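Project report, Environmental Science elective
Marthinus Moodley and Lesego Mkhize

## Road salt in the wells below the Kusevside depot

### Why we picked this

The county keeps its winter salt in a yard on Kusevside Road. Until a shed was put up, the pile sat in the open on bare ground. Several families downhill from the yard use private wells, and private wells in our county are not tested by anyone unless the owner pays for it. We wanted to find out whether chloride was higher in the wells close to the yard than in wells farther away.

### What we did

We wrote to households on two streets, Florness Lane and Dernano Court. Florness Lane runs just below the yard. Dernano Court is on the other side of the creek and uphill, so we treated it as our comparison. In the end 8 households let us take water, split evenly between the streets.

We collected samples in February from an outside tap or the kitchen tap, before any softener. We let the water run for a while first and then filled two bottles at each house. Chloride was measured with titration strips from the school lab. A strip reading is less exact than a lab result, so we read each bottle separately and averaged the pair.

### Results

The highest average was 254 mg/L, from a well near the top of Florness Lane. The federal guideline for chloride in drinking water is 250 mg/L. It is set for taste and is not a health limit. The next well down the lane came in at 101 mg/L. All the Dernano Court wells were below the lowest Florness Lane reading.

One homeowner on Florness Lane told us she had replaced a water heater twice because of corrosion. We can't connect that to the salt from our data.

### Background reading

Marthinus did most of the reading and Lesego did the well logs. The county file on the yard is thin. It has the building permit for the shed and a drainage sketch by Pesonen, the contractor, but no groundwater testing from before or after.
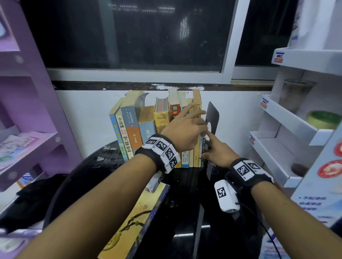
The drainage sketch shows a ditch leading from the yard toward the top of Florness Lane. We walked it from the public side and it is still there, with a culvert under the road. Salt already in the soil can keep moving for years after a pile is covered, so the shed may not have changed much yet for the closest wells.

### Problems with the study

Our sample is small and from one month. Road salting on the lane itself could also raise chloride, and we did not separate the two sources. We'd like to repeat the sampling in late summer and send one bottle from each house to a certified lab. Each household has been given its own reading, and we left the street addresses out of this report at their request.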